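Lindgren Community Workshop
Table and Bench Group, minutes of the November meeting

Meeting opened at 7:10 p.m. in the back room. Good turnout, and the big coffee pot was working again, so we got going in a fine mood. Minutes of the last meeting were read and accepted with one fix: the glue clamps went to the Mirnora shelf and not to the paint closet.

1. Worktops, where we are

The pale tops are in! Everybody who has used one so far likes it. The old brown tops swallowed the light and every dark screw dropped on them, and it was a pleasure to hear several members say they can finish small work in the evening now without dragging a lamp over. The group thanked the Saturday crew for carrying the old ones down the stairs in one morning, and for sweeping up afterward.

Two members asked if the whitish color would show stains. It will, a little, and most of us thought that was fine - you see a spill and you wipe it up. Agreed to put a cloth and a spray bottle at each end of the room. Plain soap and water only. Someone had tried a kitchen scouring powder on a test piece and passed it around, and the dull patch was easy to feel with a thumb.

2. Money

The worktop fund stood at $4,000 at the start of the fall. After the tops, edging and screws we have $1,027 left, which is more than we hoped for. The bill from Grorkel for cutting came in lower than the quote (they took off the delivery charge when we picked up the pieces ourselves).

Proposal: spend up to $91 on felt pads and leveling feet for the tables that rock. Carried, all in favor. The one nearest the sink is the worst and gets done first.

Proposal: buy a second vise. Long and lively discussion. Half the room wants a bigger one, the other half wants a small one that can be moved. Held over to the next meeting, and anyone with a strong opinion should bring a catalog page and a price.

3. Keeping the tops clear

This took up most of the evening, and it was a really good talk. The tops are so nice when they are clear that people want to keep them that way, and at the moment they fill up by Monday night. Points raised:

Half-finished projects should go on the rack with a name tag. The rack has room on the two lower shelves if we move the offcuts.

Offcuts shorter than a hand go in the kindling box. Longer ones may stay if they are stacked flat.

Cups stay on the side counter. We had this one last year too, and it passed again with some laughter.

Cutting mats are to be used for all knife work. There are already a few fine scratches near the window and we would love to stop there. The Skilus mats are stored upright behind the door, so please put them back the same way or they curl.

No hot glue straight on the surface. Use a tile. There is a stack of leftover tiles under the counter, enough for everybody.

A member suggested a five-minute clear-up at the end of each session, with the radio on. Warmly received! We will try it until the next meeting and see how it goes. The last person out looks over the tops, puts anything left behind in the lost-and-found tray and switches off the lights.

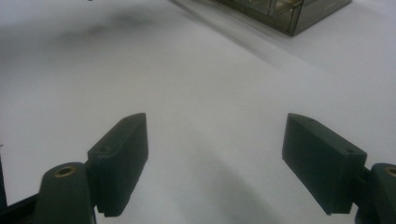 4. Edging and small repairs

The edging on the long table has lifted at one corner. It needs contact glue and a clamp overnight, and two people offered on the spot. They will put a note on the table so it is left alone until morning. The spare edging is rolled up on top of the tall cabinet - please don't use it for anything else, it was hard to match.

The drawer under the counter sticks again. Candle wax on the runners worked last time and will be tried first.

5. Open evening

We are all looking forward to this one. Last year we had over 60 visitors and ran out of chairs, so this time we will borrow folding chairs from next door and leave the middle of the room open. The tables go along the walls with one activity each: sanding, simple joints, painting, and a repair table where people can bring something small from home. Children will need the low stools. Sign-up sheet for helpers is on the door and was already half full by the break.

6. Any other business

The broom with the loose head has been fixed. Somebody has left a very nice thermos by the sink, please collect it.

Meeting closed at 8:45 p.m. Next meeting same room, same time, and bring your vise ideas.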